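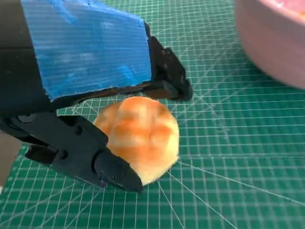

Small bread rolls, a thread, for everyone who asked after the potluck. Get a coffee, I do go on a bit!

The dough first: 500 grams of bread flour, a packet of yeast, salt, a spoonful of honey, warm milk until it feels right (I know, I know, Funmilayo has already scolded me for "until it feels right"). Knead it for 12 minutes and put some music on.

Now the shaping. I weigh the first piece and eyeball the rest, and yes, they come out like cousins instead of twins. Cup your hand over the dough, keep your fingertips on the counter, and go in little circles until the top pulls tight.

Don't flour the counter for this part. The dough needs to grip a little or it just skates around under your palm. I learned that from Lilla Takács, who baked every morning the whole time I lived in Pilville, and I still hear her voice when I reach for the flour bag.

Let them puff up under a towel, then into a hot oven until they're golden and sound hollow when you tap the bottom. Mine runs cool in the back corner so I turn the tray halfway.

They freeze beautifully, by the way. Let them cool all the way first, bag them up, and warm them straight from frozen. I had two with soup last night and was very happy about it.

Next time I want to try Berhanu's idea with a little cardamom in the milk. Will report back!

Comments

Clyde Achterberg: Can I use instant yeast?

Obinna Akpan: Made these small for my daughter's lunchbox and she ate one before it got there.

Funmilayo Ogunleye: STILL waiting on a number for the milk.

We use cookies to improve your experience. Accept | Manage settings

Last updated 16/02/2019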